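2. Contexte et objet de l'étude

Le présent rapport porte sur la qualité de l'eau de la Susska en aval de la commune de Judoddale. Il a été rédigé sous la direction d'Édgar Muñoz, dans le cadre du module « Eaux et territoires ». Les prélèvements ont été réalisés en octobre, sur cinq stations réparties entre le pont Quintero et l'ancien moulin.

Au total, 34 échantillons ont été retenus. La conductivité, le pH et la teneur en nitrates ont été mesurés le jour même du prélèvement.

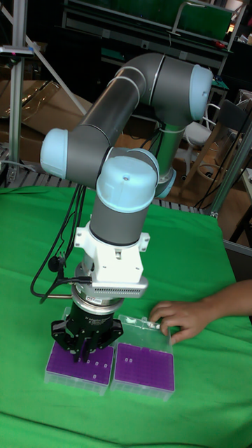 3. Résultats

La conductivité moyenne s'établit à 338 µS/cm. Les valeurs les plus élevées concernent la station 4, située après la confluence avec le ruisseau de Murnico, dont le bassin est en grande partie cultivé. Les teneurs en nitrates suivent la même tendance, avec une moyenne d'environ 8 mg/L. Le pH varie peu d'une station à l'autre.

Deux mesures de la station 2 ont été écartées du calcul en raison d'un défaut d'étalonnage de la sonde. Elles figurent en annexe B.
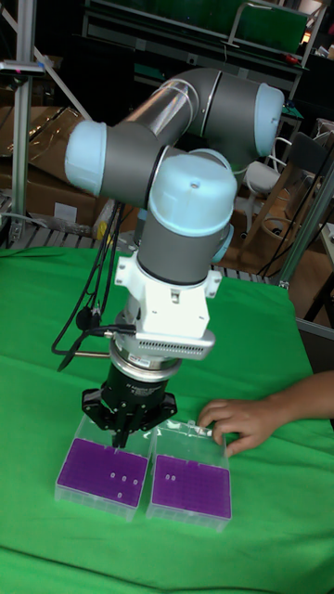
4. Limites et perspectives

La campagne couvre une seule saison et ne permet pas d'évaluer l'effet des crues de printemps. Il serait souhaitable de répéter les mesures en période d'étiage et d'ajouter une station en amont de Judoddale, qui servirait de référence. Le dosage des phosphates, prévu au programme initial, n'a pas été effectué.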